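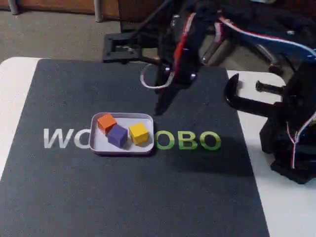 Where We Worked and What We Tested

Our project asked a simple question: does the color of a desk surface change how fast people read and how tired their eyes feel? I got hooked on this after switching desks in October and noticing that my homework felt easier on a dark mat than on a bare white tabletop. Was it all in my head? We wanted to find out!

Dale Gill and I wrote a reading passage of 1,000 words on the history of salt, and Jadwiga Jasińska made the eye comfort survey (her third version, much shorter than the first two). We had 13 readers. Each one read half the passage on a white surface and half on dark gray, and we switched the order for every other person.

Results

The average reading speed was 269 words per minute on dark gray and slightly lower on white. That gap is small, and our slowest reader, at 175, scored the same on both. The survey was the exciting part. Most readers said the white surface felt "glary," especially near the window, and several asked to keep the dark one!

Problems

We forgot to control the room lights for the first two readers, so we ran them again with the blinds down. They had already seen the passage, and Chaminda Sheikh thinks we should have dropped their scores. I agree with him now. Next time we would also try green and a pale wood color.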